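Valtov planner update drops the long pause before a grasp
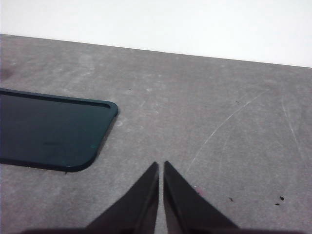
Fraser Rennie
Staff writer, automation software

Valtov pushed out a new version of its grasp planner, Hunder, in October. Smaller download, fewer settings, and a big change in how the arm decides where to go next.

Old Hunder planned the whole move, then ran it. New one replans as the wrist camera feed comes in. Valtov says the wait before each grasp is down from 3000 milliseconds to 200 on its own test bench. No outside numbers yet.

Trays were the sore spot. A dark, shallow tray on a gray table gives the depth software very little to work with, and users have complained for a while about fingers closing short of the rim. Hunder now looks for the rim edge first and treats scratches and specks on the tabletop as part of the table. Before, a long scratch could get tagged as an object and the planner would route around it. Annoying.

Matheson, the integrator that tested the beta, ran it at 2 sites and filed 51 bug reports. Most are closed. Still open: a crash when the gripper width is changed in the middle of a plan, and a log viewer that eats memory if you leave it runing overnight.

Existing config files load but the speed limits reset to default, so check them before you press start. Recorded runs from the old version wont replay without the converter, a seperate download.

Support for Zornia controllers is next on the list, Valtov says. No date given.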